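Gerix Bench Mat 1591 - Brown
Stesach Worktop Protection / Mats and Runners / Large Format

Product code: 1591-BR
Availability: In stock, ships flat on a pallet or rolled in a tube
Price: Log in to view trade pricing

Overview

The Gerix 1591 is a large-format protective mat for kitchen benches, food preparation tables and demonstration counters. It lies loose on the work surface and needs no adhesive. The underside has a fine grip texture that holds on laminate, stone and stainless steel. The top face is matte to limit glare under overhead lighting.

The 1591 replaces the earlier Orbán mat, which had a bound edge. The edge on the current model is cut and heat-sealed, so there is no stitching to collect flour or grease. Customers matching existing Orbán stock should note that the brown is slightly darker and the new mat is 2 mm thinner.

Specifications

Colour: brown
Thickness: 7 mm
Material: closed-cell synthetic rubber, single layer
Surface: matte, fine grain
Maximum contact temperature: 200 °C, intermittent
Edge: heat-sealed, square corners
Cleaning: neutral detergent, warm water
Country of manufacture: see carton label

Sizing

Measure the flat area of the bench and subtract any upstand, tap cut-out or edge radius. The mat should finish short of the bench edge on all sides. A mat that overhangs will curl along the unsupported section and cannot be returned as faulty. Where two benches meet, fit one mat to each bench; a mat laid across a height difference will crease at the join.

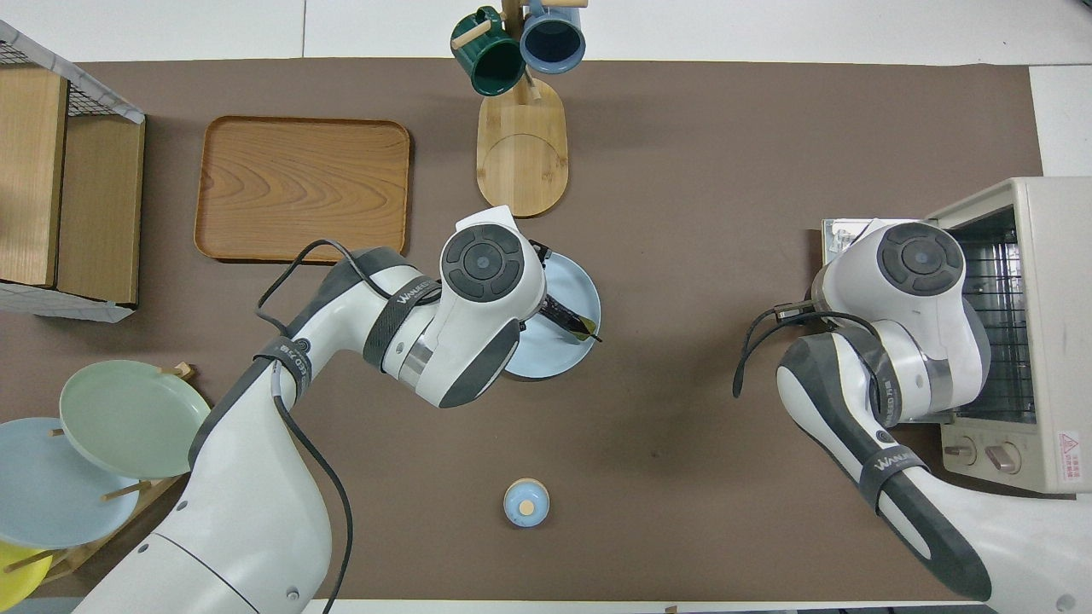
Large brown mat on a white work surface, kitchen items in place.

Custom sizes are cut at the Illham warehouse. Allow seven working days for cutting, and longer in December. Supply finished dimensions in millimetres, length first. Cut-outs for taps, power outlets and waste chutes are charged per opening and require a dimensioned drawing. Custom pieces are non-returnable.

Installation

Unroll the mat face down and leave it overnight at room temperature. Wipe the bench with methylated spirits and let it dry before laying the mat. Residual silicone polish will reduce grip - check this first if the mat creeps in use.

Care

Wipe down after each shift. Lift the mat weekly and clean the bench beneath it. Do not use chlorine bleach, citrus solvent or abrasive pads. The mat is not dishwasher safe. It is not a cutting surface, and knife marks are excluded from the warranty.

Store rolled with the top face outward, or flat. Folded storage leaves a permanent line.

Warranty

Two years against delamination, edge failure and loss of grip under normal commercial use. Keep the batch label from the underside and quote it with any claim.

Related products

Gerix Bench Mat 1591 - Charcoal
Gerix Runner, narrow
Stesach Neutral Cleaner, 5 litre
Orbán corner pieces (run-out stock)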